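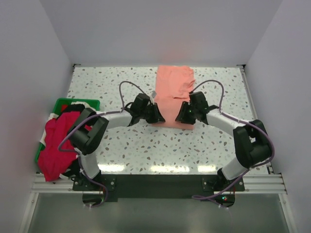 Salmon-pink garment on the speckled top, with the green basket at the far left.

Brundby Speckled Folding Table -- Review
By Ecaterina Mocanu

I fold a lot of laundry. There are five of us in the house, and for years I did it on the bed, which meant bending over and then finding cat hair on the clean shirts. Last winter my sister gave me her old card table and that was worse. The top was vinyl, and anything cotton dragged on it. In November I bought the Brundby and I have used it nearly every day since.

What it is

The Brundby is a plain work table with a hard speckled top. It is sold for sewing, crafts and laundry. The legs fold under and lock with a sliding catch. You can get it in two heights. I bought the taller one, and at five foot six I can fold without leaning. If you are much shorter than me, get the other one.

Setup

There isn't much. You flip it over, pull the legs out and push the catches until they click. One of my catches was stiff and I had to use the heel of my hand. It loosened after a couple of weeks. The feet are rubber caps. One came off when I dragged the table across a rug, so I lift it now.

The surface

This is the main reason to buy it. The top is smooth enough that a shirt slides when you square it up, but the shirt does not slide off when you let go of it. On the vinyl table I would fold one side in, and the whole thing would bunch toward me. On the Brundby I can lay a piece out flat, bring the sides in, and smooth it down from the top with one hand.

Soft knits still crease and they still do what they want at the edges. I get a ruffle along one side of almost every jersey top I fold, and no table is going to fix that. You can pull the edge straight before the last fold if it bothers you. I usually don't bother.

The speckle hides lint. I was not sure if I would like that, but I do. Dark lint shows up less than on a plain white top, and I wipe it down before starting anyway. It does make it harder to find a dropped pin, so if you sew, keep a magnet handy.

Size

The depth is fine for adult shirts, pajamas and children's clothes. I fold in a tall rectangle first, sides in, and then across the middle. A man's large T-shirt fits on the top with room to spare for a finished stack next to it. Bath towels fit if you halve them first. Sheets do not fit, and I still do those on the bed.

I keep a plastic basket at the left end and work from left to right. With a basket on it you lose a good part of the width, so if you have the space to put your basket on a chair, do that. I don't have the space.

How it compares

Before ordering I looked at two others. The Andent is cheaper and lighter, but the one in the store wobbled when I leaned on a corner, and the top had a seam down the center. A seam is a nuisance for folding because you feel it through thin fabric. The Cuervo is nicer than the Brundby. It has a solid top and a small drawer, and it does not fold away, so it was out for me. If you have a laundry room with a permanent spot, look at that one.

I also tried a Tondard folding board, the hinged kind you flip. It makes very even stacks, and my daughter likes it. It works well on top of the Brundby, but it is slower for me than doing it by hand -- maybe I would get faster if I stuck with it.

Cleaning and wear

Warm water and dish soap. I spilled fabric softener on it once and left it overnight, and there was no mark. A hot iron is another matter. The leaflet says to use a pad, and I have a faint dull patch near one corner from the time I thought a towel would be enough.

By my guess I have folded roughly 800 pieces on it. The legs are still straight and the catches hold. The edge trim has lifted slightly at the back where I lean it against the wall, and a bit of glue took care of it.

What I would change

A carry handle. The table is awkward to move through a doorway, and you end up gripping it by a leg. I would also like feet that screw on.

Bottom line

It cost me just under $100, and I would pay that again. Buy it if you fold on a bed or a soft table and your back is tired of it. Skip it if you mostly need to fold sheets.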